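Pralness Round Tablecloth, Lavender Gray Grid
November 12, 2021
By Alun Kemeys

I bought this cloth in October for the round table in our kitchen, which is where the mail, the shopping and the recycling all end up before anyone deals with them. 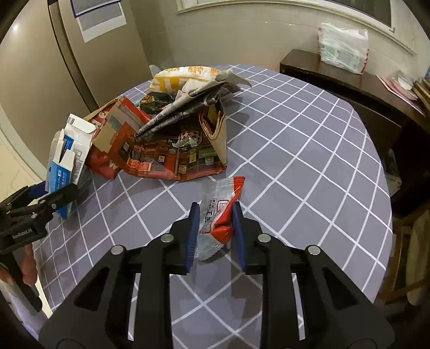 We had a plain white Brondel cloth before this one and it showed every mark. The Pralness is a lavender gray with a thin white grid over it, and crumbs and newsprint smudges don't stand out much against that. The color is a little cooler than it looked on the website. I got used to it in a day or two.

I sort the trash on this table: paper bags and cardboard to one side, wrappers and plastic bags to the other, old medicine boxes flattened with the cardboard. That is hard on a cloth. Box corners get dragged across it and snack wrappers leave salt and grease. So far I have no pulls and no holes. Newspaper ink came off with a damp rag. One oily spot needed dish soap and a second try, and I can still find it if I look.

Washing is simple. I have put it through 4 times on cold and hung it up. It shrank slightly the first time - enough to notice at the hem, but it still covers the table. The grid lines have not faded.

Two complaints. The cloth came folded tightly and the creases took a hot iron to get out. It also slides if you lean on the edge and pull something heavy toward you. A Kocsis grip pad underneath fixed that, but it is one more thing to buy.

The grid is handy for getting it straight on the table, though on a round top you do have to pick which way is straight.

I paid $16. At that price I would buy it again, and I may get a second one to use while the first is on the line.

Rating: 4 out of 5

Related reviews
Kestard Folding Recycling Bin
Kocsis Grip Pad for Round Tables
Brondel Plain White Tablecloth
Kestard Paper Bag Holder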